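Enano de jardín

El enano de jardín, llamado también gnomo de jardín, es una figura ornamental de tamaño pequeño o mediano que se coloca tradicionalmente entre las plantas, junto a un estanque o a la entrada de una casa, y que con el paso de los años ha ido encontrando sitio también en balcones, repisas y encimeras.
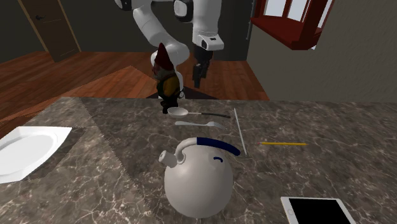
Origen y antecedentes

La costumbre de poblar los jardines con figuras es muy antigua, y conviene recordar que ya en los jardines romanos se levantaban estatuillas de Príapo, protector de los huertos y de los frutales. Mucho después, los jardines señoriales del Barroco acogieron enanos grotescos tallados en piedra, de gesto burlón y ropajes exagerados, que en algunos casos todavía se conservan y que suelen citarse como parientes lejanos de las figuras actuales.

El enano tal como lo entendemos hoy, con su barba y su gorro puntiagudo, se difundió durante el siglo XIX desde Turingia, región alemana de larga tradición ceramista. Su aspecto debe mucho a los relatos populares de mineros y espíritus de la tierra, seres laboriosos y algo gruñones a los que se atribuía el cuidado de los tesoros subterráneos (y, según quién lo cuente, también el de las lechugas).

Materiales y fabricación

Las primeras piezas se hacían en terracota: la arcilla se vertía en moldes, se dejaba secar con paciencia, se cocía y se pintaba a mano. Más tarde llegaron el cemento, el plástico y la resina, que abarataron mucho el producto. El taller Pichler, que mantiene el procedimiento antiguo, conserva 372 moldes en su almacén y ofrece figuras de hasta 71 centímetros de altura; la casa Flitton, en cambio, trabaja sobre todo en resina y ha reducido su catálogo a 40 modelos, casi todos de oficio: el pescador, el leñador, el farolero y el muy querido enano de la carretilla.

Coleccionismo

Los aficionados distinguen entre la pieza de jardín, que ha vivido a la intemperie, y la de vitrina. La coleccionista Annapurna Nadar, autora de una guía muy consultada, recomienda no repintar nunca un ejemplar antiguo, por desconchado que esté, y limpiarlo solo con agua tibia y un pincel blando. Son especialmente buscadas las figuras de la serie Etell, de la que se hicieron 2 tiradas con distinto esmalte.

Conservación

La terracota sufre con las heladas, de modo que en las zonas frías es costumbre recoger las figuras al terminar septiembre y guardarlas en un lugar seco, envueltas en papel y sin apilar. Las de resina resisten mejor el invierno, aunque el sol les apaga los rojos en pocos veranos.

Véase también

Cerámica de Turingia
Gnomo (mitología)
Ornamentación de jardines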